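Snack swap: is it worth the cupboard space?

The October snack swap is back at Suvside, and I have been asked to write something encouraging. I'll do what I can.

For those who missed the last one: you bring packets from your own cupboard, they go into a shared box, the box goes round the building, and you take out as much as you put in. Celeste Bastos on the second floor keeps the list. She would like it known that homemade things are still not allowed, after the fudge.

My doubts are these. The leaflet says the swap "cuts waste", and I have yet to see how. A packet I wasn't going to eat becomes a packet you aren't going to eat, and in the meantime it has been up and down four flights of stairs. The leaflet also says it "saves money". Forough Nikzad kept her receipts last time and reckons she spent more on things to put in the box than she would have spent on biscuits for the month. Roman Kołodziej says she was buying the wrong things. They have agreed to differ.

Then there is the matter of the proper boxes. Joonas Kinnunen has had a quote from Karneo for plastic crates with lids and dividers, and it comes to 1,139 for the set, or 1,391 if we want our name on the side. I can't think who would want our name on the side. A divided crate won't make anybody put better snacks in it. 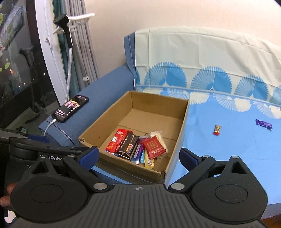
Packing is the one part I'd defend, and it needs nothing from Karneo. Flat things go in first, anything clear or crushable goes on top, and you leave room for the next household. A shallow cardboard box does perfectly well, even with a scuffed corner and one edge folded over from use, and with the packets bunched at one end there's still half the box going spare. The square red one with the gold 福 on it is the sort of thing I would swap for, I admit, as I've no idea what it tastes like and the corner shop won't help me find out. Small wrapped sweets are another matter. They roll about, they end up down the side of the sofa, and they should be in a bag.

If you want to join in, put your name on Celeste's list by the post shelf. Check the dates on your packets before they go in. Allergy notes go on the lid flap in pen, large enough to read. Comments on the crates to Joonas, please, and not to me.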